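**Mudroom floor: carpet tiles over old linoleum, ok or no?**

Moved into a rental on Sudgate in June. Mudroom has old linoleum, cold, curling at one corner. Landlord says do what I want as long as it comes back up. Thinking dark carpet tiles, the low flat kind. Two kids and a dog so it has to hide dirt. Do I need glue? Will the color look awful with wood shelves and a bench? Room is small, 4 tiles across. Thanks in advance

— Katia Pellegrini

---

**Jamie Horrocks**

Did this in my last place. No glue. Get the sticky connector squares that go under the corners where tiles meet, they hold the tiles to each other and not to the floor. Came up in one afternoon when I moved out, no residue.

Fix the curled corner first. Double sided tape is fine, press it down overnight with something heavy. If you skip that you'll feel the bump forever and the tile on top will rock.

Color wise dark gray is good with wood. Charcoal hides mud, shows white dog hair tho. What color is the dog?

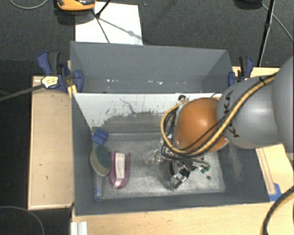 *Charcoal carpet with wood and gray bins*

Start from the middle of the room and work out, so the cut tiles end up at the walls. Cut from the back with a sharp knife and a metal ruler. Arrows on the back should all point the same way unless you want the checkered look. Buy 2 or 3 extra and keep them in a closet — when one gets wrecked you just swap it.

---

**Viola Pace**

carpet in a mudroom is gross imo. just get a big rubber mat

---

**Rosario Palumbo**

Mostly agree with Jamie. One thing, check the door swing before you buy. Mine cleared the linoleum fine and then dragged on the tile, had to take the door off and plane the bottom, and in a rental you'd have to ask. Put a sample tile down and open the door all the way over it.

Also ask for offcuts. I paid 29 dollars for a box of leftovers at Witgate, slightly mixed dye lots but in a mudroom who cares. Boot tray by the door for the really wet stuff. Vaccum weekly and lift a tile now and then to check for damp undernieth.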